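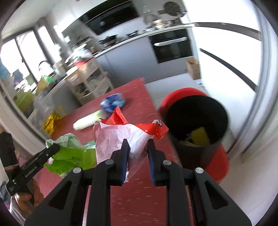

Survived by whom, exactly? (and in what order)

Forum: Writing & Paperwork > Obituaries
Started 2020-03-29

porchlight_ohio
I have been handed the job of writing my great-aunt's obituary on the grounds that I once edited a church newsletter. The service has been moved to May, so the family has plenty of time to have opinions. The Rorport paper wants the notice sooner and charges by the word. The first 115 are included in what Gulyás Funeral Home already billed us for. My draft is at 1,000. Most of that is relatives.

She was married twice. Two children from the first marriage, three stepchildren from the second, and the stepchildren are the ones who drove her to the eye doctor for the last decade. One of the two children would like the word "step" to appear. The other would like everyone to stop emailing. Do I list all five together, or in two groups? And does the first husband get a mention? He is alive and, I'm told, in excellent health.

mossback
List all five as her children. Did she call them her kids? Then they're her kids. An obituary isn't a pedigree chart.

tallgrass_tess
I'm going to disagree, and I know how this sounds. I do family history, and somebody fifty years from now is going to find that clipping and build a tree on it. I spent two winters attaching a man to the wrong mother on account of one generous obituary out of Vunen. Put "children" and "stepchildren." It's one extra word and it's true.

mossback
With respect, the dead woman isn't responsible for your winters.

tallgrass_tess
No, but the writer was. He was a cousin with a newsletter background, now that I think of it.

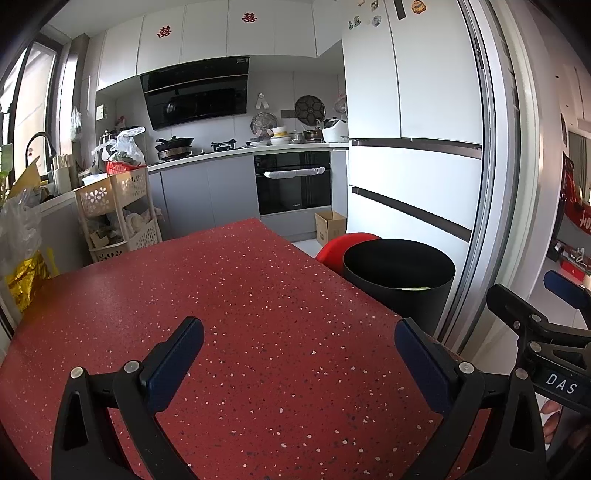

porchlight_ohio
I felt that one. Anyway, at what they're charging, "stepchildren" as a single word is a bargain. If it were hyphenated I'd have to call and ask.

dorsal_fin
Call and ask regardless. When we did my father-in-law's, the paper counted "Rorport," as one word and the middle initials as a word apiece. He came from a family that believed in middle initials. We ran 56 words over on initials and the names of towns, and my wife took out his bowling league to pay for it. His bowling league noticed.

On the real question: we did "her children" and then all of them by birth date, mixed together, spouses in parentheses. No one complained, but we're a quiet bunch and half of them don't read the paper.

quillpig
Spouses in parentheses is how my sister's husband ended up printed as my brother's. Somebody moved a comma. They ran a correction, which the whole town read much more carefully than the original.

My advice is two versions. Short one in print: name, age, town, when the service is, where to read the rest. Long one on the funeral home's site, where it doesn't cost by the word and you can put in every grandchild and the dog. Gulyás did this for us without being asked twice.

porchlight_ohio
I like two versions. My mother does not, she says anything on a website isn't really published. She also wants the print one to include the sentence about the pie.

mossback
What is the sentence about the pie?

porchlight_ohio
It's three sentences. My great-aunt won a ribbon at the Vunen fair with a crust she had not, strictly speaking, made. Half the family thinks it's the best thing about her. The other half baked the crust.

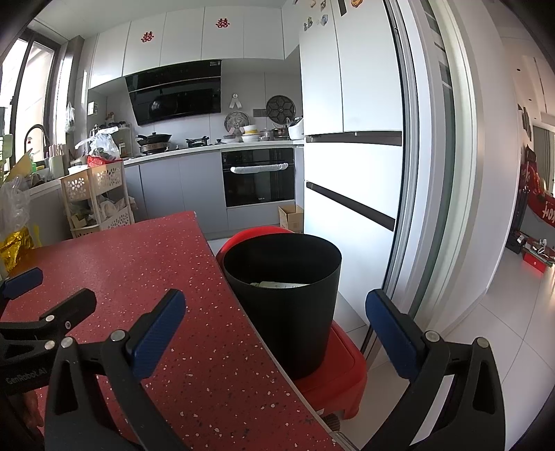 Black trash can on the red step stool, kitchen cabinets in back

tallgrass_tess
Keep the pie. I'll fight for accuracy in the list of survivors, but the pie is the only part anyone will read aloud. And please get her maiden name in there. You'd be amazed how many drafts leave it out while finding room for "passed peacefully into the arms of."

dorsal_fin
Also her mother's maiden name, if you can spare it.

quillpig
At that rate just send them the census.

lowtide77
Coming in from the other side, I typed these for the Fliltier for years before it folded into the Rorport paper. Some things from the desk:

We printed what the family sent. If it said five children, it was five children. We never asked to see anybody's paperwork except the funeral home's confirmation that there had, in fact, been a death.

The phone calls afterward were hardly ever over "step." They were over people who got left out, and over who came first. Birth order is the safest thing going. You can't argue with it, though I did once take a call from a set of twins.

First husband: leave him out unless he's the father of living children and the children ask for him. If they do, "the children of her first marriage, to" and his name, and move along. Don't say "survived by" about an ex. It reads like a boast.

porchlight_ohio
It may be a boast. He's ninety.

mossback
I still say you list all five together. But I'd take birth order with no labels as a compromise.

tallgrass_tess
That isn't a compromise, that's your original position with sorting.
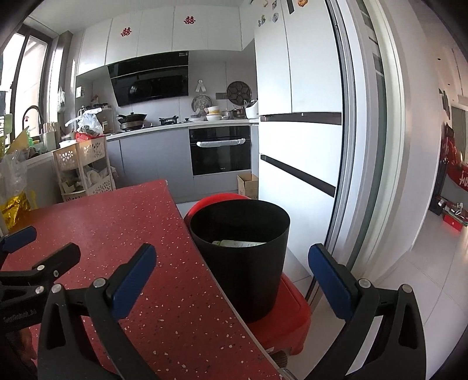 quillpig
Could you put the last names in and let readers work it out? Five first names, two different surnames. The genealogist is happy, and no one has to see the word.

tallgrass_tess
One daughter married, presumably. Now you have three surnames and I'm back to my winters. But yes, I could live with it if the long version online spells it out.

lowtide77
We saw that a lot. Works fine. Have somebody outside the family proofread it, and have them check the ages against the dates. The number of people who died at an age they never reached would surprise you.

dorsal_fin
And print a copy of the online one for the family Bible or whatever you've got. The site we used was gone in a few years, guest book and all.

porchlight_ohio
Update. The print version is down to 123 words, so we are paying for eight, and seven of those are pie. Five children in birth order with last names. First husband is not in it. The long version has "stepchildren" once, in the paragraph about the second wedding, and the cousin who objected has signed off with the single word "fine," no punctuation.

My mother would now like to know why the nieces aren't listed by name. There are a great many nieces.

mossback
"And several nieces."

lowtide77
Don't you dare put "several." Put "many." I've taken those calls too.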